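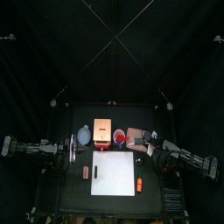
Bitico Bench Logs

Shift logs, task sheets and operator notes from the two-arm sorting cells at the Skimex returns site. Maintained by the process group at Queiroz.

Status: active. Updated once a month. Last schema change: November.

What this covers

Skimex handles mixed household returns for several retailers. Until the cells went in, every item was picked from a tote, checked, wiped if needed and placed in an outbound bin by hand. Two-arm cells now do part of the picking and placing. This repository records which tasks moved to the cells, which stayed with people, and how job content changed for the staff on the line.

It does not contain model weights, control code or raw video.

Contents

tasks/ – one sheet per task, with start layout, goal layout and stop conditions
shifts/ – one CSV per shift, one row per task attempt
notes/ – free-text operator notes, lightly edited
roles/ – job descriptions before and after the change
schema.txt – column names and types

There are 42 task sheets. Each shift file is capped at 1000 rows; longer shifts are split and share a shift_id.

Shift file columns

shift_id: string
cell_id: string
task_id: string, matches a file in tasks/
mode: auto, assisted or manual
outcome: done, handed_over, stopped
handover_s: seconds from the call light to the first operator action, blank if none
reset_by: role code, never a personal ID
note_ref: optional pointer into notes/

"Assisted" means an operator guided at least one arm during the attempt. An attempt that began in auto and ended in assisted is logged as assisted. Earlier files logged these as auto, and they have not been corrected. Do not compare mode across the schema change.

Changes in the work

Before the cells, a line position was one job: picker. There are now two, cell attendant and exception handler. Attendants set out objects, reset layouts and clear stops. Handlers take what the cells return unfinished, mostly soft goods, broken items and anything with liquid in it.

Points that come up often in notes/:

Less reaching and lifting, more standing in one spot. Floor mats were added at the attendant positions after the first month.

Waiting is harder to plan than picking. An attendant covering 5 cells may have no calls for a long stretch and then three at once.

Handlers see only the difficult items. Several asked to rotate with attendants, and rotation now happens at the midpoint of each shift.

Pick rate is no longer used to assess individuals. Supervisors asked for a replacement measure and none has been agreed on.

Training for the attendant role takes 55 hours, including time on a practice cell. Pickers who moved over kept their pay grade. The handler role is graded one step higher, a point the attendants have disputed in the notes.

Collection

Rows are written by the cell controller. The outcome field is confirmed by the attendant on a Proltex handheld terminal. If it is not confirmed before the next attempt starts, the controller value stands and the row is flagged in schema version 2 and later. Notes are typed or dictated at the end of a shift and are voluntary.

Known limits

One site only. Night shifts are thin in the early files.
Notes lean toward people who like writing notes – do not treat them as a survey.
handover_s includes walking time, so it depends on where the attendant was standing.
Manual attempts outside the cells are not logged at all, so total site output cannot be worked out from these files.

Use

Suitable for staffing studies, handover analysis and task design. Do not use it to rank shifts or to estimate the output of any worker. Role codes with very few holders have been merged.

Corrections go through the issue tracker. Include the shift_id and the row number.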